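Cadance Prallwood Putting Mat, 3 metre

Home > Golf > Indoor Practice > Putting Mats

The Prallwood is a putting mat for people who have been told, kindly and more than once, that their short game is the problem. It unrolls in the hall, the spare room or the office after everyone senior has gone home. It will not fix your driver. Try our book section for that, or prayer.

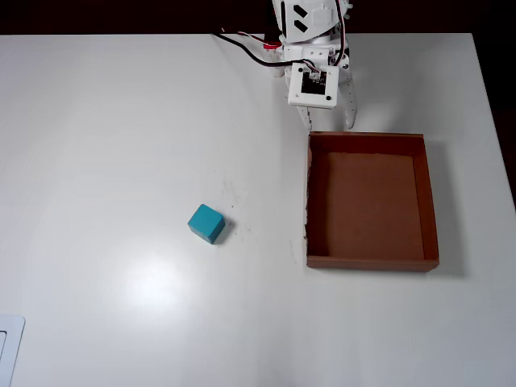
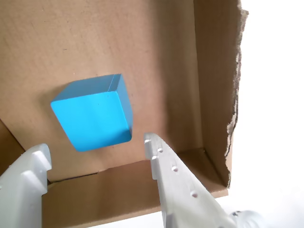
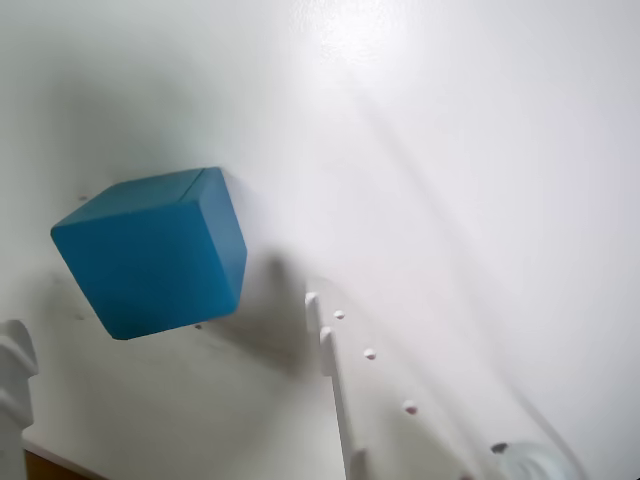
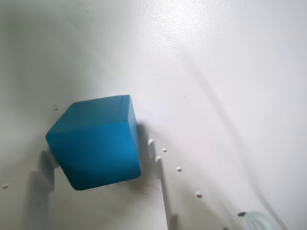
Hajnalka Orbán bought the first version and wrote to us that the far end curled up like stale toast for a fortnight, that every putt over three feet broke left whether she'd asked it to or not, and that she would still buy another, as it had taken 2 shots off her round at Morkstead by April. We have changed the backing. The curl now goes flat overnight if you roll the mat the wrong way first and leave it under a few books. The break to the left was her floor.

The surface is a short, dense pile that runs at about the pace of a decent club green in summer. Brush it towards the hole and it quickens up. Brush it the other way and you have a municipal course in February, which some of our customers prefer out of loyalty.

The cup end is raised on a gentle ramp, so timid putts come back to you. Firm ones drop. Very firm ones go over the back and under the radiator, and we sell spare balls.

What you get

Putting mat, 3 m by 50 cm
Cup insert, full size
Cup insert, small, for the smug
Alignment lines, printed, not removable
Storage strap

Not suitable for outdoor use, chipping, or dogs who have opinions about rolling objects. Spiked shoes will void the guarantee and probably the marriage.

If you have the older Karam mat, its cup inserts do fit the Prallwood, though the colour is off and the flag leans.

Delivery is free to the mainland. The box is long and awkward and will not go through a letterbox, so please don't write and ask the driver to try. Returns are accepted within 50 days, rolled, strapped and reasonably free of biscuit.

Page last updated Aug 12, 2019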